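Costham Stores and Despatch Certificate
Unit 4: Sacks, closing and moving
Handout notes, revised 26 Oct 2018
Tutor: Mireille Bitar

Read these before the practical. They cover what we did with cartons last time only where it overlaps with sacks. Bring gloves if you prefer them, but practise the closing without them first.

4.1 Where sacks fit in

Cartons go on the shelving. Sacks stay at floor level, upright, with the neck at the top. A sack has no flat faces, so it won't stack on a shelf beam and it won't keep a label in one place. Use sacks for mixed soft goods, returns and anything that will be sorted again at the other end. Small boxed items go in cartons.

The Kevton site sends out 38 sacks on an ordinary day and 32 in June, when returns drop off. Each one is closed by hand.

4.2 Closing by twisting

Stand close, feet apart, sack between you and the bench. Gather the mouth in from both sides until you have a neck you can get one hand round. Keep the other hand flat on the body of the sack to stop it turning, then twist the neck. Three full turns is enough for a sack that is two-thirds full. If you can't get three turns, take something out.

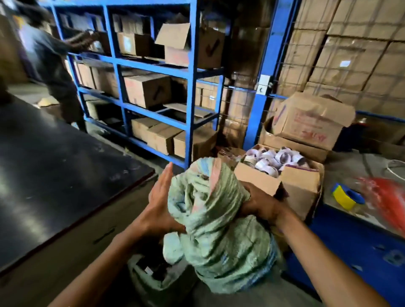
Fig. 1. One hand flat against the sack, the other round the twisted neck.

Do one sack at a time and leave the next one open until you get to it. Half-closed sacks get picked up by mistake. In the Clistus exercise last year, two groups lost marks for this - the contents were right but the sack had been moved before it was tied.

Ties go on below the twist, never through the weave. Woven plastic frays once it is pierced and the hole will run.

4.3 Lifting and settling

A full sack needs settling before it is tied. Take hold high up, where the material is gathered, and pull upwards so that the contents drop to the bottom. Two or three short pulls work better than one long one. Don't grip by a side seam or by any strap or handle that belongs to something inside.
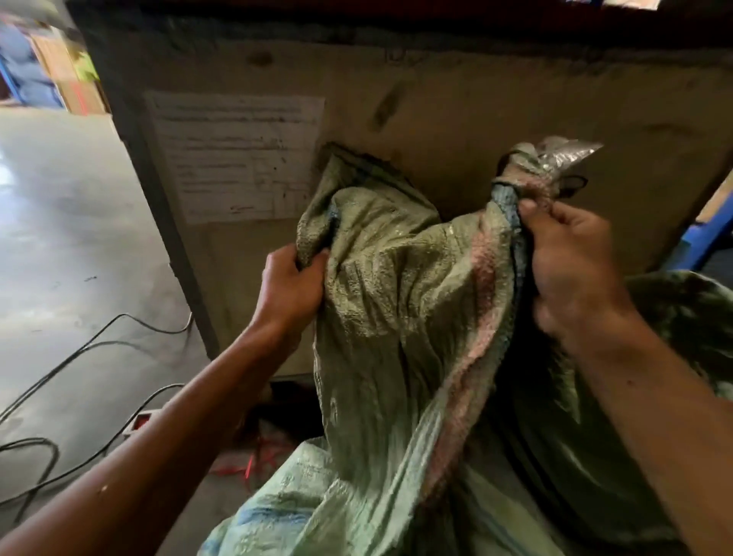

If the sack still bulges on one side after that, open it again and move the heavy items to the middle. Inner bags should be tucked down before the final twist. Loose plastic at the neck makes the tie slip, and the Matsuda checklist (back page) counts it as a fault.

Drag only on smooth, swept floor. Otherwise lift with a second person, one at the neck and one underneath.

4.4 Recording

Write the sack number on the tag before you tie it on. Enter the same number on the despatch sheet with the destination and your initials. Costham numbers run from 1,750 to 3,000 and then start again.

For next time

Read 4.5 on weighing. Mio Kubo will take the practical group and will want your despatch sheets at the start.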